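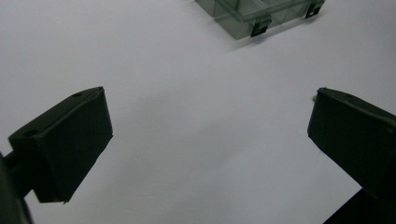

Graltine pulls handheld grippers after fingers fail to release

27 October 2023

Graltine has stopped work with its handheld grippers at the Nilthorpe site after a fault left the fingers clamped shut when the operator let go of the trigger. Three units were affected. One operator had a bruised thumb and went back to work the same day.

The grippers are used in pairs, one in each hand, to sort small parts into plastic organizer boxes. The recorded movements are later used to program sorting robots for the company's customers.
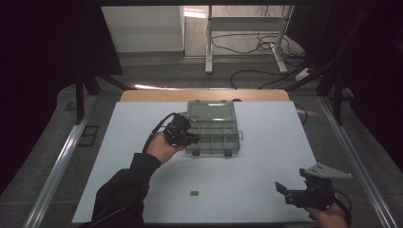

Worn return spring blamed

Safety lead Vesna Dimitrov said the fault was traced to a return spring that wears out early. The springs came in a batch of 2,000 delivered in April by the supplier Holanda. The company has checked 59 grippers so far and set aside 18 for repair.

"The force is low, but a finger caught in there is still a finger caught," Dimitrov said. "We want every spring from that batch out."

Randa Qaisi, who runs the Nilthorpe site, said recordings made with the faulty units will be thrown out – the timing of each release can't be trusted. Work at the Prekilton site uses an older gripper with a different spring and is not affected.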